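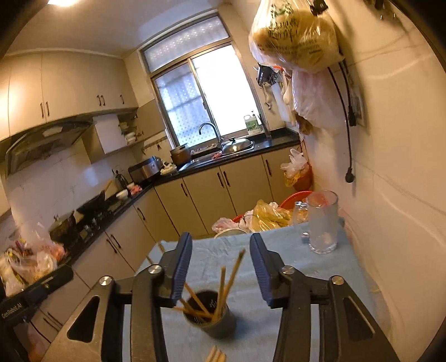 하늘색 식탁보 위 젓가락 통, 오른쪽에 유리 주전자

2024년 11월 9일

짐데일 향토음식 답사 노트, 발효 편.

숙소에서 시장까지 걸어서 20분이라더니 언덕은 계산에 안 넣은 모양이다. Daiane Tavares는 먼저 도착해서 벌써 무 절임 두 종류를 비교하고 있었다. 나는 숨을 비교했다.

오전은 프루트게이트 수도원 부엌. 안내판에는 1246년부터 같은 자리에서 빵을 구웠다고 적혀 있다. 화덕은 아무리 봐도 그보다 훨씬 젊은데, 안내하시는 분 표정이 워낙 단호해서 질문은 접었다. 호밀빵은 신맛이 세고 껍질이 두껍다. 어금니 건강한 사람이 시식할 것. 종균은 9월에 새로 갈았다고 함. (그러면 1246년 얘기는 누구 얘기인지, 다음에 물어보기.)

오후는 유수프 골목의 절임집. 소금물 농도를 물었더니 "짜게"라고 하신다. 메모: 염도계 챙길 것. 지난번 메모에도 똑같이 적혀 있다.

얻어 온 시료
- 순무 절임, 30일 숙성. 향은 좋은데 끝에 쇠 맛이 남음
- 양배추 절임, 20일 숙성. Daiane는 최고라 하고 나는 양말이라 함. 합의 실패
- 이름 모르는 뿌리채소. 주인도 모름

저녁은 올틱스 식당. 메뉴판의 "여행자 정식"은 피할 것. 양이 여행자를 더 못 가게 만드는 수준이다. 국물은 맑고 후추가 많다. 레시피는 안 알려 주고 대신 사위 자랑을 들었다. 녹음해 뒀으니 필요한 사람은 가져가시길.

할 일
- 시료 병에 라벨 붙이기 (연필 말고 유성펜으로)
- 수도원에 종균 소량 분양 가능한지 메일
- 버스 시간표 다시 확인. 정류장 것과 매표소 것이 서로 다름

양배추 병은 일단 창밖 난간에 내놨다. 내일 아침에 산도 재고 옮길 예정.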